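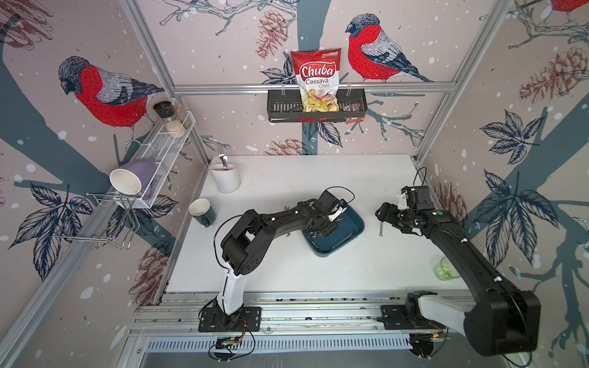
White tabletop with a dark teal plastic tray, against bird-patterned wallpaper.

November 7, 2022

Hegarty tenants question Trurnent's "wipe-clean" wallpaper claims

The Hegarty Tenants' Association has asked the wallcoverings firm Trurnent to publish the tests behind its claim that the Pamivero range can be scrubbed 800 times without fading. The association asked in April and was sent a brochure.

Pamivero was hung in 162 flats on the Hegarty estate last winter, at a cost to the landlord, Grarinen Homes, of 329 pounds a flat. Residents were told it would outlast paint and save money. Six months on, the association had complaints of lifting seams and dull patches behind cookers, and it would like to know what "scrubbed" means when the brochure says it. A damp cloth is one thing - a kitchen wall with a family of five is another.

Grarinen Homes says it is "satisfied with the product's performance so far". It has not said who checked, or how. The firm's offer of a free care leaflet is noted.

The association is asking for three things: the full test results, a written guarantee that covers kitchens and bathrooms, and a halt to further hanging until both have been seen. Tenants who liked their old paint would also like to be asked next time.

A public meeting will be held in the Hegarty community room before any more flats are papered. Trurnent and Grarinen Homes have both been invited. Neither has replied.

ENDS

Press contact: Hegarty Tenants' Association, care of the estate office.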